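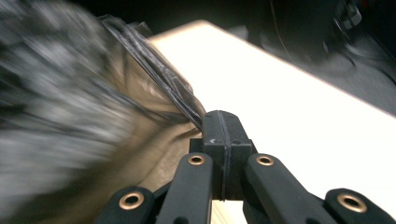 Jaws closed on the strip, everything soft on the left streaking past.

Prareck Community Help > Learning from demonstration > Data cleaning

Throwing out blurry demos made my policy worse??

Leokadia Cieślak
Posted Monday, September 27, 2021

Hi all, long-time reader, second post. I'm doing my thesis on picking up and pulling thin flexible stuff with a parallel-ish gripper, and I've been collecting demonstrations with the hand-held version of the tool (the Naken one, black linkage arms, camera riding on it looking out past the jaws). The task is plastic strips. You get hold of one end of a strip that's sitting on or near some fabric, close the jaws, and pull it clear without dragging the fabric along. Sounds dumb, is not dumb, I've been at it all summer.

We recorded 3,000 demos in August. My advisor is big on cleaning, so I wrote a filter before training anything. It takes a sharpness score for every image (variance of the Laplacian, the one everybody copies from the same blog post), averages it across the demo, and drops the demo if the average is below a threshold. I set the threshold by scrolling through a bunch and going "ugh, that looks awful" until I found a number that agreed with my ughs. That kicked out 467 demos.

Then I trained two policies. Same architecture, same number of steps, same seed, one on everything and one on the cleaned set. And the one on everything is better! Not by a hair either. I ran 80 trials on the arm for each and the cleaned one is noticeably worse, mostly at the moment it should be pulling. It closes on the strip fine and then kind of... dithers. It creeps. Sometimes it opens again, which none of my demonstrators ever did on purpose.

The picture up top is from one of the demos the filter hated. I get why the score is low, because the fuzzy gray thing and the tan fabric are smeared all over the left side and the tabletop is so bright there's hardly anything in it to be sharp. But the jaws are crisp, you can even make out the tiny white arrow on the side of the block, and the strip is right there between the two halves. If I were a policy I'd be happy with that!

So my plan is to change the filter so it only scores a box around the jaws, and throw out demos where the jaws are blurry. Before I burn a week on that: does it make sense? And has anyone seen cleaning make things worse like this, or do I have a bug?

Things I already checked:
The two training sets are shuffled the same way.
Action normalization is recomputed for each set (I forgot this the first time, ha).
The arm's camera is mounted the same as on the hand-held tool, I compared the views side by side.

Thanks!! I have a group meeting coming up and would love to walk in with something other than a shrug.

dunmore_k

More light and a shorter exposure. If the pictures aren't blurry you don't need a filter. Also are you using augmentation? Random blur augmentation fixed everything for us.

Leokadia Cieślak

Thanks, I can do that for the next batch, but the table is already nearly blown out in a lot of these, so more light scares me a little. Shorter exposure yes. I can't go back and re-record the August ones though, so I'm still stuck with the question for the data I have.

Tokgöz

Ooh, I've been in exactly this hole, let me save you the week.

Please don't score the box around the jaws! Think about what the camera is bolted to. It rides on the tool, so the jaws and the arms and those copper rings hold pretty much the same place in the view no matter how hard you swing the thing. They'll look crisp at a dead stop and they'll look crisp when you're whipping it across the table. Your picture is a nice case of it: block sharp, fuzzy thing and fabric smeared. What that blur tells you is that the tool and the stuff on the left were moving fast relative to each other. It says very little about how good the demo is. If you score only the jaws, nearly everything passes and you've written a slow way of keeping all your data. (Unless the lens gets bumped out of focus or smudged, in which case a jaw score is great for catching it. I do keep one around for that.)

Now the more interesting part, why the cleaned set hurts. Your filter is a speed filter wearing a sharpness costume. Fast demos have more smeared images, so fast demos get dropped. And where in your task does a person move fast? My bet is the pull. You grab carefully, and then you yank. So you've thrown away a chunk of your most decisive pulls and kept the hesitant ones, and then you trained on that and got a policy that closes nicely and dithers. It's doing what you showed it!

I can't see your data so treat that as a strong hunch. It's easy to check though, and it'll take you an afternoon:

Take the tool trajectories you already have for every demo. Compute the speed of the tool in the second or so after the jaws close. Plot that for the kept demos and for the 467 dropped ones, two histograms on one axis. If I'm right the dropped ones will sit way off to the right.

Then the experiment I'd really want to see in your thesis. Drop the same number of demos at random and train on that. Right now you're comparing a bigger set with a smaller set, and some of the damage could be plain lack of data. With the random drop you have three policies: everything, blur-filtered, randomly thinned. If random is close to everything and blur-filtered is the one that falls over, you've got yourself a result and you can stop shrugging in group meeting. And please run more than one seed. I know the arm time hurts. Even three seeds each would make me believe it a lot more.

One more thing on the scoring. The average over the whole image has a second problem besides speed, and it's your bright table. A washed-out surface scores about as low as a smeared one. So demos where the table takes up a lot of the view get punished even if the person is barely moving. If you still want a blur number for some reason, mask the gripper out, mask the blown-out pixels out, and score what's left. I wouldn't use it to delete anything, I'd just store it next to each demo so you can look at it later.

pell_mell

Mostly agree with Tokgöz but I want to stick up for the filter a little, because I think there's a real problem hiding in those dropped demos and "keep everything" lets it through.

How are you getting the trajectories? If they come out of a tracker that uses the same camera, then blur can wreck the tracking, and the picture being readable to you is beside the point. In a stretch where the left side is all streaks and the right side is white table, there's not a whole lot for the tracker to hang on to. You can end up with a lovely image paired with a garbage action. That kind of demo I would throw out, happily, and I'd do it on the tracking and leave the image score out of it: lost-track flags, jumps between consecutive poses, speeds no human wrist can reach. When we did this on our cable data at Wutberg the overlap between "looks blurry" and "tracked badly" was much smaller than I'd have guessed, and plenty of bad tracks came from perfectly sharp images of a blank surface.

It also messes with Tokgöz's histogram. If a demo's track jumped, its speed will look huge, and you'll think you found a fast pull. So do the tracking check first and the histogram second.

Second thing, and this is more about your strips than about blur. They're dark and sort of see-through and crinkly, yeah? In your picture the strip picks up some of the tan near the bottom and has silvery streaks where it bends. I'd worry about the policy knowing where the strip ends and the fabric starts, and the opening-again behavior smells like that to me. I'd go back through the trials where it reopened and check how the strip was lying. If it's mostly the ones where it's flat over fabric, that's a different problem from slow pulls and no amount of filtering will touch it.

Also, and sorry if this is obvious, trim your demos. Ours had long tails where the person was done and carrying the tool back to the start, lots of smear, no information. Cutting those did more for us than any demo-level filter. You can lose bad seconds without losing the good pull that came before them.

Leokadia Cieślak

You two are the best, thank you! I feel silly about the jaw box, I stared at that picture for ages and it never clicked that of course the jaws are sharp, they come along for the ride.

Quick update since I had the trajectories sitting there. They do come from the camera (plus the inertial sensor), so I did pell_mell's check first. Some of the dropped demos really are bad tracks, with the pose hopping sideways in the middle of the pull. But most are fine, and so are their pictures if you ask me. With the bad tracks taken out I made the histogram, and yep, the dropped demos are faster after the jaws close. There's overlap, it isn't two separate hills, but you don't need to squint.

I've started training the randomly thinned one. I'm also going to do a smaller set of 2,000, drawn at random, so I can see how much plain size matters. Arm time is booked through Thursday and I'll put three seeds on each if nobody bumps me.

Haven't looked at the reopening trials yet. The strips are dark gray and semi-transparent, and I have the videos, so that's tomorrow's job. Trimming too, our tails are terrible, people chat and wander off with the tool still recording.

Tokgöz

Nice!! Post the random-drop numbers when you have them, good or bad. And give the failures separately for closing and pulling if you logged it that way, a single success rate will bury the part you care about.

Leokadia Cieślak

I logged grasp and pull separately, phew. Will post in this thread.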